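Product designer wanted for Runell (mobile and web, remote is fine)

Hi, I'm Rasa Eglītis and I run design at Toltex. We make Runell, a reading and clipping app that started life as a browser button and slowly grew into something people keep half their working lives in. I'm looking for one more designer to join me and Deividas Grigaitė, and I'd love it to be someone who gets a little too excited about search results pages.

Some background! Last October we shipped a new version of the library view. We'd had 1,181 support messages about the old one, and I read all of them (two weekends, a lot of tea). 622 were about the same problem - people saved things and then couldn't find them again. The new library helped, but tagging is still clumsy, the tablet layout is basically a stretched phone, and our onboarding has seven screens when it wants three. That's your first half year, more or less.

What you'd be doing: sketching flows, building prototypes, sitting in on calls with readers, and working right next to our engineers while things get built. We don't do big handoff documents. You'll also own our icon set, which is 71 icons drawn by four different people, and it shows.

I'd like you to have shipped at least one app that strangers use. I don't mind where you studied or whether you did. You should be comfortable in Sketch and able to write a decent button label. If you can code a bit, great, but I won't test you on it.

The job is full time and pays properly, with five weeks off. Our office is in Bruvness, up the stairs behind the Zariņš bakery, and you're welcome to work from it or from home. We all get together in person twice a year.
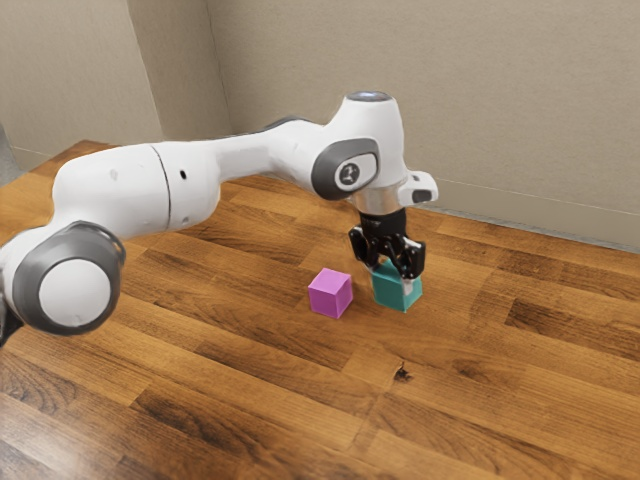 Do I need a finished portfolio site?
A PDF or a few links will do fine, as long as you tell me which parts of each project were yours.

To apply, send me two projects and a short note about an app you've stopped using and why. Please no cover letter, and no redesigns of Runell - I don't want free work from anybody. I'll reply to everyone who writes by 11 January 2018. After that it's a call with me, a paid afternoon working on a small problem with Deividas, and then a decision within a week.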